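House rules for recording cloth folding with hand-held grippers

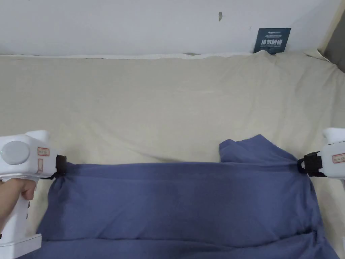
Top edge pulled tight between the two jaws, cloth hanging down below it.

I've been writing up our good practice notes for gripper work since December, and Anathi Nkuna has finally talked me into putting the cloth page online. We use these at Bekamico for anything soft: towels, tops, pillowcases, the lot. They're our own rules, so don't go quoting them as a standard!

Start with the bed or table. Put down a plain cover in a colour that's well away from the cloth you're folding. Dark on pale is lovely, white on cream is misery when you come to check the clips later. Smooth the cover out, but don't fuss over every crease (I used to, and lost whole mornings to it).

Now pick up the cloth. Go for two corners on the same edge, one per gripper, and take a small bite with each jaw. You'll get a bit of gathering under the jaw and that's fine. Lift, then draw your hands apart slowly until the edge goes straight, and stop there. Straight is enough. If you keep pulling you'll stretch the hem or ping a corner loose.

Look along the edge before you go any further. If there's a flap standing up or a layer doubled over lower down, our rule is to leave your fingers out of it. Sort it with the grippers or lay the cloth down and start again, and keep recording either way. A fumble that gets put right is a good take. A bare hand reaching in to tidy up is a spoiled one, and we mark it as spoiled.

Other things we stick to:

Hold both grippers by the handle the whole time, fingers clear of the jaws.
Keep both jaws in view while you pull.
No more than 2 restarts per take, then have a breather.
Write the take number down before you begin.

Yvonne Dawber went back through our first 1,000 takes against these rules and threw out 93, mostly for hands creeping in. I was rather proud of that until she showed me how many were mine.

The page on folding in half and stacking comes next, once Anathi and I agree on what counts as a straight fold.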